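Unit 3: Demonstrating a Navigation Task by Remote Control

Course staff: Llinos Morris, Adebayo Okoro

In this unit the operator drives the simulated robot through a furnished room while the software records each command together with the onboard view. The resulting set of paired commands and views is called a demonstration. Students work in pairs – one person drives, the other keeps the log – and change places after each run.

A demonstration should show the behavior we want the robot to learn. Drive at a steady speed, keep clear of walls and furniture, and turn early when approaching a corner. Long pauses should be avoided, as the learned policy may copy them. 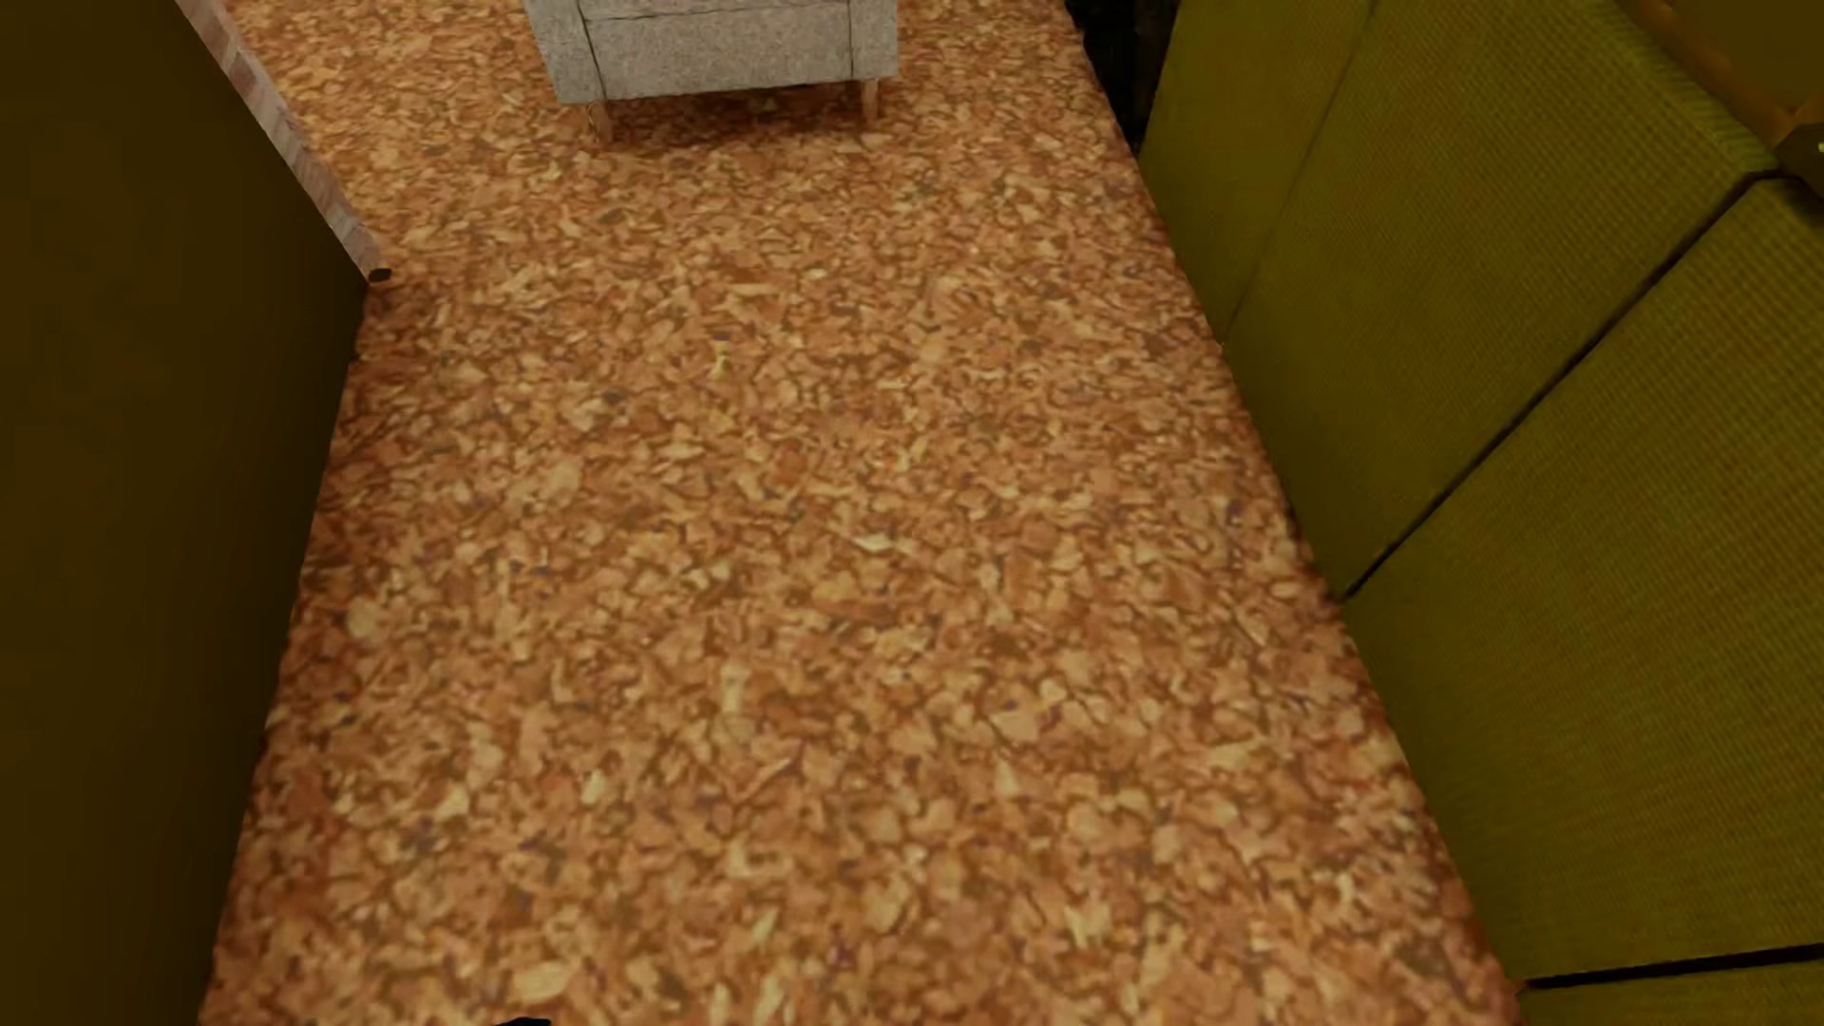 Errors need not end a run. If the robot drifts toward an obstacle, steer it back to the middle of the open floor and continue. Recoveries of this kind are useful training data, provided the log notes where they begin. A run that ends in a collision is kept in a separate folder and is not used for training.

Each pair submits seven runs and one log. A run may last up to 2 minutes.

Reading before the next session: Bellis course reader, Section 7, "Learning from Demonstration."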